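Notebook Home Entries Older Newer Search

December 9, 2019

Floor and storage day. Swept the bay end to end before lunch, Ilaria did the benches. Shutter cabinet stays where it is for now – Rami wants it shifted 15 cm so the door swing is clear, but then the contents have to come out first and no one has the time this week. Key is on the hook by the Melis drawers, pls put it BACK there.
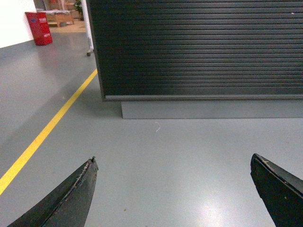
Black shutter cabinet and yellow line, bay side. Thread still on floor.

Epoxy is from July, the Didstead people did it. Asked them about touch-up for the line paint, they said 2 coats, leave some 60 min between. Havent ordered yet.

To do:
– go over floor again w/ damp mop, threads get everywhere from the rag bin
– oil for shutter, ask Rami which one
– list of whats in the cabinet, shelf by shelf. Ilaria has the old one form Destbridge, six pages, half of it wrong
– new lid for rag bin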